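Repainting a second-hand table top white, keeps going yellow and sticky??

Posted by Ayuba Kyei, November
4 min read

Hi all, quick one hopefully. Got an old pine table, going to be the craft table for the spare room. Sanded it (bit rushed, 120 then gave up), one coat of primer, two coats of white satin from a tin my brother in law had left over. Looked lovely for a week. Now there are yellowy brown patches coming up where the knots are and anything I leave on it overnight sticks. Pulled a mug off this morning and it took a ring of paint with it. Room is cold, heating off in the day. Do I strip the whole lot or can I go over it? Don't want to spend a fortune, already bought a roller set I didn't need. Also is there a white that just doesn't yellow. Thanks in advance, typing this on my break.

Toivo Tikkanen
7.40 pm

Two seperate problems there so don't mix them up.

Yellow patches = knots. Pine knots bleed resin through ordinary primer, always have. You want knotting solution on the bare knot, two thin coats, then primer. Painting more white on top won't hold it back, I did that on a set of shelves and gave up at coat five. Sand back to the knots, dab, wait, spot prime, then topcoat.

Sticking = paint not cured. Dry to the touch isn't cured. Water based satin wants weeks in a warm room, longer in a cold one, and if the tin was old and half skinned over all bets are off. Was it solvent based? Old solvent based whites go yellow by themselves in a dim room, even with no knots under. Check the tin.

What I'd do:
Heating on low for a fortnight, window open a crack in the afternoon. Nothing on the table. Not even a magazine.
Press a thumbnail in somewhere hidden. If it dents, wait.
If it still dents after that, scrape it off. Sorry. No topcoat fixes soft paint underneath.
If it's hard, rub down with 240, wipe, wait till the dust settles, go again thin. Thin! Most people put it on like icing.

For a craft table I'd put a clear water based varnish over the lot, the floor grade stuff. Two coats. Let the first one go hard before the second — overnight, not after tea.

GlueAndGrumble
8.15 pm

just buy a new table mate. they're cheap. or put an oilcloth on it, my nan had one for 6 years and nobody ever saw what was under it

Firerden
9.52 pm

Toivo is right about the knots, listen to him. Disagree about scraping though, a heat gun on low is quicker if it really is soft, just mind your fingers and keep a window open. And if the tin is properly ancient test it for lead before you go near it with heat or sandpaper. Kits are in most DIY shops.

But can I suggest a different way round altogether. I do leatherwork and a bit of model making, been through three painted tops and they all ended up scuffed and gluey. Don't paint the working bit. Seal the pine with plain varnish, leave it looking like pine, and lay a loose white board over it. Get one cut to size at a timber yard, ask for white faced, have them leave it a bit short at the back. When it's wrecked you flip it. When that side's wrecked you get another. Doesn't need screwing down, put a few dots of rubber under the corners.
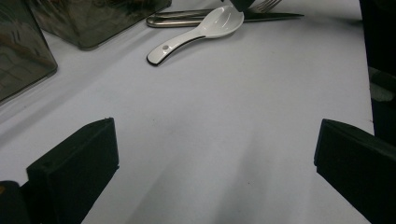
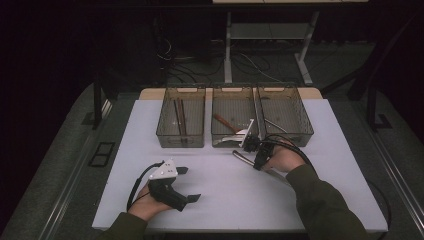
Sizing is where people slip up. Measure the table twice, then measure the door, because mine wouldn't go round the landing and had to come back out and be trimmed in the drizzle. A board that stops short of the back edge, like the second photo where you get a strip of the light wood showing behind, is much easier to lift because you can get your fingers under it. Open bins along the far edge work well too, see-through ones if you can, saves rummaging. Keep them light or you'll be forever unloading before you can flip the thing.

White shows every mark, mind. Cutting mat for knives, old baking tray for glue. For marker pen a bit of surgical spirit on a rag, try a corner first. Cream cleaner takes the shine off so don't scrub with that.

And for your actual question about a white that won't yellow, go water based acrylic and keep it out of the dark. They all shift a bit in the end. Let us know what the tin says.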